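July, past 9 pm

Long one at the workshop today, writing this quick before I forget it all. Hand still smells like solder.

Gripper build no. 2 closes now. Closes AND opens, which is more than I could say last week. Jaw was binding at the last bit of travel, turned out to be a burr on the slider that I'd looked at maybe ten times without seeing. Filed it. Gone. Felt stupid, then felt great.

Magdy came by with the Vorlow springs, finally. Too stiff, of course. Cut one down and it's ok for now, order the softer ones tmrw. Don't forget!! He says go to the Hegazy place for them, they'll sell singles and you don't have to buy a bag of 3000.

Spent most of the afternoon on the fingers. Left and right still don't feel the same in the hand, left is draggy. Shimmed it, better, not right. Screws on the finger mount keep backing out, need threadlock, ours is dried up in the tube. Somebody left the cap off (me).

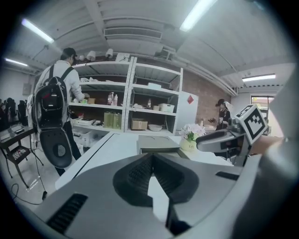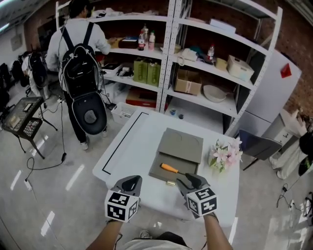 Grippers over at the white table, second one with the orange screwdriver and the little brass cylinder on the board.

Marker cubes: tracking code lost the left one again in the log, came back after 31 frames. Ashraf thinks it's glare from the ceiling lights. I think it's my mount flexing. We argued abuot it over cold tea and neither of us wanted to go get the ladder. Try matte print first, cheap.

Error list is at 407 lines. Was longer. Most of it is the same warning over and over so who cares.

Small brass part idea: use it as the standard pick-up test from now on, both hands, same spot every time. Otherwise I'm comparing nothing to nothing. Need to mark the spot.

Also the cables. Have to do somthing about the cables on that floor. Nearly went down with a full mug.

To get: threadlock, soft springs, matte paper, short screws (Cleltthorpe has them?), more tape.

Knee hurts from the concrete. Ashraf has the key, he's opening up in the morning. Bed.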